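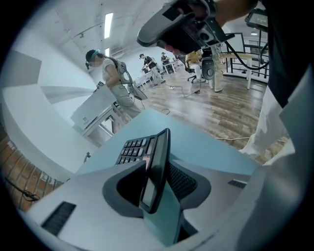

Fig. 1. Calculator, black keys, long grey display.

3. Setting up your tally for month end

Before you start: have the Branow desk book open at the right month. Pencil, not pen. Tea optional.

1. Clear the calculator. Press clear twice, once isn't always enough and you'll carry over the last total.
2. Enter the opening balance from the top line. Check it against last month's closing. Different? Stop, go to section 5.
3. Add receipts in date order, oldest first. Tick each one as you go.
4. Write a subtotal at the foot of every page. A page holds 14 lines.
5. Take off the petty cash. Anything over 200 goes on the Nastanari sheet, not here.

NOTE: Refunds go in as minus figures. Don't leave them out and hope to remeber.

CAUTION: Memory key keeps its number when you clear the display. Empty it seperately or the whole month will be off.
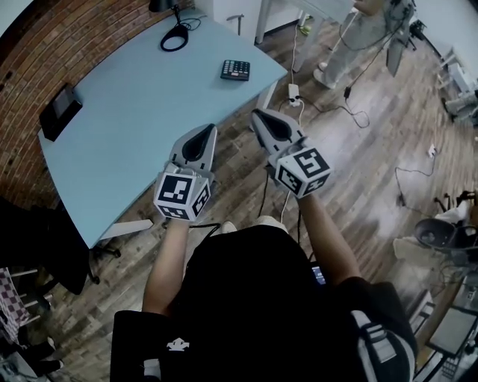

6. Run the column again from the bottom up. Both totals should match. If they're out by a figure that divides by 9, look for two digits swapped round.
7. Still out after 3 goes? Leave it, come back later. Fresh eyes.
8. Copy the final total onto the blue slip. Sign, date, file behind the divider.

NOTE: Guillot ring binders take the slips sideways. Older box files don't, fold once.

Slips due in by Thursday. Late ones roll over to the next month and you'll have to do step 2 again.

Home > Guides > Desk Book > Month End

Filed under: Paper Bookkeeping, Getting Started

Related
Section 2: Ruling up a new page
Section 5: When balances don't agree
Filling in the Nastanari sheet
Biden box files: labels and dividers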